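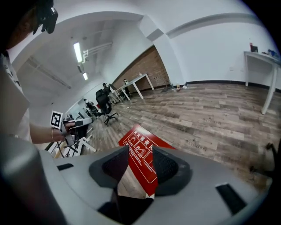

Skoltau Second Floor: Room and Fire Point Record

Gallery and notes. Compiled by Hrvoje Mladenović for the Ondent facilities pages. Last revised June.

The second floor at Skoltau is used as one open office. The usable area is 1,767 square feet, measured wall to wall and including the part behind the arch. Items in the room are listed in the floor register, which runs to 76 lines. This page covers the fixed finishes, the larger furniture and the fire safety items. Cabling, network equipment and personal items are in separate registers.

Drawings for the fit-out are held by Urrutia. Where a note on this page differs from the drawings, the drawings apply to anything built in, and the register applies to anything that can be moved.

Picture 1. Extinguisher instruction sign

Red rectangular sign with white Chinese text. The heading begins 灭火器使用 (extinguisher use). A white-outlined panel below the heading has small figures demonstrating the steps, with fine white print under the pictograms.

The sign is register line 31. It is a loose item, and for inspection it is treated as part of the fire point. The inspection form has one box for it, marked "present and legible." Legible means that the heading can be read from standing height at arm's length and that none of the pictograms is scratched through. The fine print is not part of the check.

Staff who do not read Chinese should be able to follow the figures. A printed English translation is kept in the floor folder, on the page after the evacuation plan. The translation was made in-house and has not been reviewed by the supplier. If it disagrees with the label on an extinguisher, follow the label on the extinguisher.

Cleaning: damp cloth, no solvent. White print on a red ground marks easily, and abrasive pads should be kept off it. Replacement signs are ordered through Nadari under the same part number as before. Lead time has been three weeks on the last order.

Flooring

Wood-look planks in mixed shades. Gray-brown, tan and a weathered brown all occur, without a repeating order. The color reads warmer or cooler depending on the lighting, so a replacement plank should be matched against the floor in place and not against a photograph.

The long direction of the planks should be kept in any repair. Spare planks are stored flat in the riser cupboard, in the original cartons. Open cartons are to be used first. When a carton is finished, write the date on the cupboard sheet and inform facilities.

There is faint pale stenciled lettering on one part of the floor. It is only partly legible in Picture 1 and has not been transcribed in the register. It should be left alone during routine cleaning. No decision has been made on removing it, and the cleaning contractor has been told not to test products on it.

Floor care for the whole room:

Dry mop daily, along the planks.
Damp mop once a week with a well-wrung head.
No steam.
No wax or polish of any kind.
Felt pads on fixed-leg furniture, checked when the furniture is moved.

Casters are permitted directly on the planks. Chair mats were tried in the deeper part of the room and withdrawn, as the edges lifted and grit collected under them. The marks left by the mats have been cleaned and that line of the register is closed.

Walls

White throughout. One paint reference is used for walls, soffit and ceiling, and touch-up paint is in the riser cupboard next to the planks. Stir fully before use. Small scuffs should be cleaned before they are painted. Touch up to the nearest corner where the damaged area is wider than a hand, otherwise the patch will show in side light.

Fixings into the wall need approval from facilities. This includes adhesive hooks. The approval form asks for the weight of the item, the height above the floor and the type of fixing. Requests for shelving go to Urrutia for a check of the wall build-up and usually take longer.

Picture 2. Open office, looking toward the deeper area

A broad white arched soffit divides the room overhead. Behind it, two linear fluorescent lights are on, with a small dark pendant lamp to their left. A red box with a white printed label panel stands near the middle, beside a light wood-topped table with white legs. 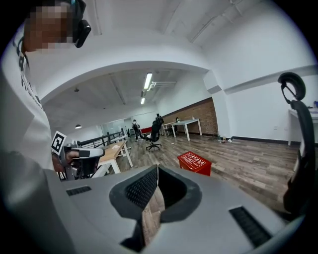

Ceiling, soffit and lighting

The soffit is painted with the ceiling. It carries no load, and nothing is to be hung from it. The gray horizontal beam at the upper right of Picture 2 runs along the wall and has its own line in the register. Dust on the upper side of the beam is removed twice a year from a platform. A ladder leaned against the beam is not acceptable.

The linear lights and the pendant are on separate circuits. Tubes are changed as a set. Used tubes go back to the supplier in the sleeve that the new ones came in and are not to be placed in general waste. The pendant takes a standard lamp and can be changed by facilities staff without an electrician.

A small dark fixture is also present on the ceiling toward the left of the room. It is listed by position only. Its type will be added at the next electrical check.

Red box

The box is rectangular and red, with the label panel on its top. Register line 30. The position recorded in the register is the position to which it must be returned after cleaning or after any rearrangement of the tables. A clear path to it is required at all times during working hours.

Points to check on each monthly round:

Box upright and in its recorded position.
Label panel clean and readable.
No coats, bags, cups or deliveries on top.
Nearest table not pushed against it.
Inspection sheet signed, with the time.

The round takes a few minutes and is done at 8:30 a.m., before the desks are in use. Faults are entered on the day they are found. A fault that can be corrected on the spot, such as a carton left on the lid, is still entered, with the word "corrected" in the last column.

Tables and desks

The table with the light wood top and white legs is a shared work table. It has no assigned user and is cleared at the end of the day. The top is to be wiped with a neutral cleaner and dried. Rings and pen marks should be reported while fresh.

The white desk against the right wall in Picture 2 is listed separately. Items left on desks are the responsibility of the person using the desk and do not appear in the register, so the small pale blue object there has no line number.

Leg bolts on all tables are tightened every six months with the 5 mm key in the floor toolbox. The key is tied to the box. One table was found with mixed bolts during the last check and has been corrected with parts from Urrutia.

Chairs

Two chairs can be seen in Picture 2. The one at the right edge is black with a tall back and a curved headrest. The one farther back is black mesh on a star-shaped wheeled base. They are recorded under different lines and spare parts should not be swapped between them.

For the mesh type, vacuum the mesh with a brush head and remove hair from the casters at the same time. For the tall-back type, check that the headrest does not work loose. Gas lifts are not serviced on site. A chair that sinks under load is tagged, taken out of the room and sent to Ondent stores.

Corrections

Send corrections to Hrvoje Mladenović through the facilities mailbox with the register line number in the subject. Changes of position need a marked-up floor plan. Blank plans are in the back pocket of the floor folder.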